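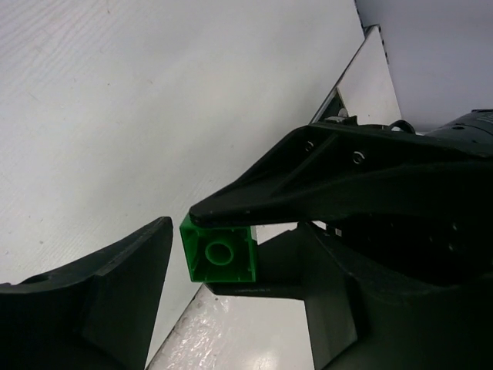

Jesier College of Nursing will open its second teaching site in Trikeck in January, the school said in a statement dated Saturday, October 9, 2021. The site takes over the former county records building on the east side of town and will train students in general nursing, midwifery and child health. Part of the ground floor is set aside for the pediatric skills room, where students practice talking with young patients and learn to use play during an exam. Toy bricks are on the supply list for that room, the large kind with a round tube inside, like the bright green one in the photo, along with picture books and hand puppets.

The college received 1,163 applications for the coming year and has places for 536 students across both sites. Of those, 400 will stay at the main campus in Chege, where the first- and second-year classes are taught. The rest will be based in Trikeck and will travel to Chege for anatomy lab until the new lab is fitted out.

Clinical training will take place at Fanamier Hospital, which signed a 5-year agreement with the college this summer. Under the agreement, students will work on the medical, surgical and children's wards in supervised groups. The hospital will also provide evening lecture space – mainly for students who hold day jobs as nursing aides.

Tuition will be the same at both sites. Students already enrolled in Chege may ask for a transfer, but places go first to those who live in Trikeck or the towns north of it. Transfer forms are available from the registrar's office and must be signed by a course adviser.

A bus between the two sites will run on weekday mornings and late afternoons during term. The timetable has not been set.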